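Aug 15, 2026

I spent the morning at Prevura, the little shoe resale place on Farau Street, and I came home wanting to clean out my closet! They've moved into a bigger room and now pack up to 1,000 pairs a week. By November they hope to hit 3,000.

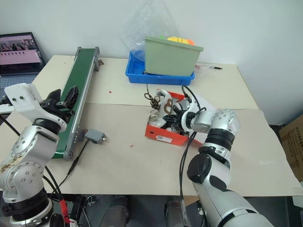

So how do you send in your old sneakers? Drop them at the front desk in any shoebox, laces and all, and you get store credit within 2 days.

I loved how plain it all is - a shoe, boxes, a table, a lot of beige paper. My own credit came to $42, and (of course) I've already spent half of it on another pair.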